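26 Mar 2019
Trosimbridge workshop, back bench
Fan noise, Plodora pads, continued

Picking up from Amarachi's page. She left it at "pads seem quieter, need to check", which is fair, but someone has since copied the first half of that sentence into the email to Olatunji and lost the second half. So they now think we have a finding. We don't have one. We have a room that sounded quieter on one afternoon with the heating off.

What we are being asked: Olatunji have 20 office desktops of mixed age and the staff say they're loud. Plodora would like to sell them a graphite pad for each one, to go between processor and cooler in place of paste. The leaflet says "up to" a good deal cooler and "noticeably" quieter. I dislike both expressions. "Up to" covers zero. "Noticeably" depends on who's noticing, and the person noticing so far has been their rep.

Things I wanted settled before anybody orders anything:

Is the noise from the processor fan at all? Could be the case fan, the power supply fan, a drive, or a loose side panel buzzing on its catch. I've had two of those panels this year and both were cured with a bit of foam tape.

Old paste against new paste. The leaflet compares a new pad with whatever was in there before. On a machine that's been under a desk for years that is dried-out paste and a cooler full of fluff. Anything clean would beat it. The fair test is pad against fresh paste, same cooler, same dust removed, same screws done up the same way.

Room temperature. Written down every time please, on the same line as the reading, not remembered afterwards.

Order I'm working in: run as found, blow out the dust and run again, fresh paste and run again, pad and run again. Then back to fresh paste for a last run, which everyone groans at, but if the last paste run doesn't match the first one then the whole lot is worthless and I'd like to know.

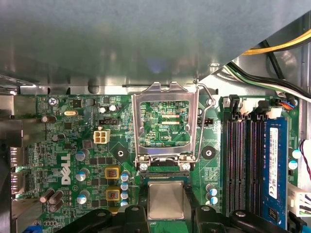
Dell, load plate up, lever over to the right, no processor in.

I know the processor doesn't have to come out to change paste. I wanted to check the edges and the underside with the magnifier before blaming anything on the pad. Graphite conducts, and a torn corner in the wrong place is a worse problem than a loud fan. Found nothing. Put it down as "nothing found", not "clean", as I only looked once and my eyes aren't what they were.

Reminder to whoever follows me: socket cover on if you leave the bench, no fingers, no air can straight at the pins.

Readings so far. As found, the fan settled at 2,059 rpm under the long load with the side panel on. Room was warm. After dusting alone it dropped by enough that I could hear it from the stool without looking at the screen. I haven't written the number in since Jistby had crashed and restarted itself halfway through, and the log has a gap just where the fan would have been settling. Amarachi says we can read across the gap. I'd sooner do it again.

On Jistby generally. It's handy, the graphs are pretty, and I don't trust the temperature column. It gave 32 degrees at idle on three different machines, to the degree, one of which had been switched on for the time it takes to sit down. Either we have very well matched processors or it's showing a default until the sensor answers. Adesuwa is going to put a thermocouple on the cooler base and see if the two at least move together. If they don't, every "cooler by so much" in the email to Olatunji goes in the bin, ours included.
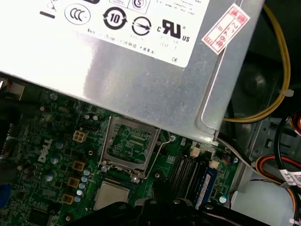
The other thing that bothers me is the load. Plodora's figures come from a stress program that pins every core for the whole run. Olatunji do invoices. I asked what the noisy ones are doing when they get noisy and the answer was "mornings", which to me sounds like updates and the virus scan all starting together. If that's so, moving the scan to lunchtime costs nothing and might do more than any pad. I've asked them to try it on half the machines and keep a sheet by the kettle: time, machine, loud or not. Rough, yes. It still beats one man's impression.

I also asked that the people filling in the sheet not be told which half is which. There was some sighing about this. People who've been told their computer has been seen to will say it's quieter. We did it ourselves in September with the rubber feet — everyone agreed they'd helped, and then we found the bag of them unopened in the van.

Adesuwa's objection, put down fairly: pads don't dry out, so even if they only match fresh paste on the day they could win over several years. That's a decent argument and I have no answer to it from this bench. But it's a different claim from the one on the leaflet, and Plodora have sent no long-run figures to support either. I've written asking for them. I asked last time too and got the leaflet again, in colour.

Cost hasn't been mentioned by anyone. A tube of paste does a lot of machines. The pad is one each, and if you crease it getting it off the backing it's a new pad. Amarachi creased her first. I creased mine as well, so I'm not pointing.
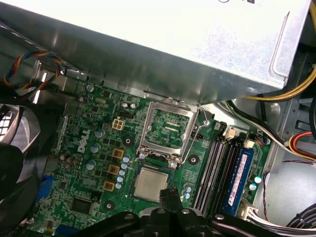

Lid off, looking down. Power supply along the top, DELL on the board, socket frame up.

Power supply fans: still to be ruled out on the noisy ones. Easy way is the cardboard tube held to the ear, one end near each fan in turn. Looks daft, works well enough to tell you which fan to bother measuring. Don't go opening a supply to get at its fan. If it's the supply, the supply gets changed whole.

Sound meter. The one in the drawer reads differently depending on whether it's lying down or propped up. Propped on the blue book, same spot of tape on the bench, fridge off at the wall. PUT THE FRIDGE BACK ON. Last time cost us the milk and Adesuwa's lunch.

Jobs:
Repeat the dust-only run with Jistby watched all the way through (me)
Thermocouple on cooler base, log by hand alongside (Adesuwa)
Paste runs, panel on, room temperature noted (Amarachi)
Pad run, new pad, gloves
Last paste run, no skipping
Reply to Olatunji saying no result yet and please don't order. Keep it short. Leave out "promising".

My guess, so it can be held against me: dust is most of it, fresh paste a little, pad against fresh paste no difference we could measure with this kit. I may well be wrong about the paste. Readings go on the next page, in pen.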